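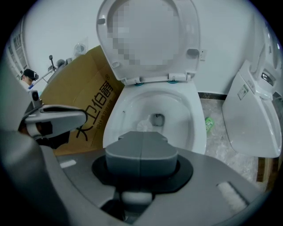
A reader in Stasiv wrote to ask whether savory custard tart can be made a day ahead without the base turning soft, and whether the cheese should go under the filling or over it. The base will hold overnight if it is baked fully before the filling is added, and the cheese belongs underneath. Both points are covered in the method, which has been revised as of Tue 7 March to replace the earlier Pledell Kitchen School handout.

Leek and Cheese Custard Tart

The tart serves eight as a first course or six as a main course with salad. It is baked in a deep metal tart pan with a removable bottom. Ceramic dishes may be used, but the base will brown more slowly and should be given extra time before it is filled.

For the pastry

All-purpose flour, 2 cups
Cold unsalted butter, 1 stick, cut in cubes
Fine salt, half a teaspoon
Ice water, 4 to 5 tablespoons

For the filling

Leeks, 600 grams after trimming
Butter, 2 tablespoons
Eggs, 4 large
Heavy cream, 400 milliliters
Firm, nutty cheese, 1 cup, grated
Nutmeg, salt and black pepper

Preparing the pastry

Combine the flour and salt in a wide bowl. Rub in the butter until the largest pieces are the size of peas. Sprinkle over four tablespoons of the water and bring the dough together with a fork, adding the last spoonful only if dry flour remains at the bottom of the bowl. Press into a flat disk, wrap and chill for one hour.

Roll the dough on a floured surface to a circle two inches wider than the pan. Lift it in over the rolling pin and ease it into the corners without stretching. Students at our Distolholm classes often trim the edge at this stage. It is better to leave a small overhang and cut it away after baking, as the sides shrink a little in the oven. Prick the base and chill again for 30 minutes.

Baking the base

Heat the oven to 400°F. Line the chilled pastry with parchment and fill to the top with dried beans. Bake for 20 minutes, then remove the parchment and beans and bake for a further 12 minutes. The base should be golden and feel dry to the touch — pale pastry at this point will be soft by evening. Brush the hot base with a little beaten egg taken from the filling and return it to the oven for two minutes.

Cooking the leeks

Slice the leeks into half-inch rounds and wash them in two changes of cold water. Melt the butter in a covered pan over low heat, add the leeks with a pinch of salt, and cook for 15 minutes. Remove the lid and continue until no liquid is left in the pan. Spread the leeks on a plate to cool.

Filling and baking

Lower the oven to 325°F. Scatter the cheese over the base and arrange the leeks on top. Whisk the eggs and cream gently, season with nutmeg, salt and pepper, and strain into a pitcher. Place the pan on the oven shelf before pouring in the custard, then slide the shelf back carefully.

Bake for 35 to 40 minutes. The center should move slightly when the pan is nudged. A tart that has puffed in the middle has been in too long and may weep when cut. Allow it to stand for 30 minutes before removing the ring and trimming the edge.

Making ahead

Cool the tart completely, cover loosely and refrigerate. Reheat on a metal tray at 300°F for 15 to 20 minutes, until hot all the way through. The microwave is not recommended for this pastry. The unbaked pastry disk may be frozen for up to one month and thawed overnight in the refrigerator.

Variations

In April, when leeks become tough at the core, asparagus may be used in their place. Blanch it for two minutes and dry it well. The version taught at Osell uses smoked trout with dill and half the quantity of cheese; reduce the salt in the custard accordingly.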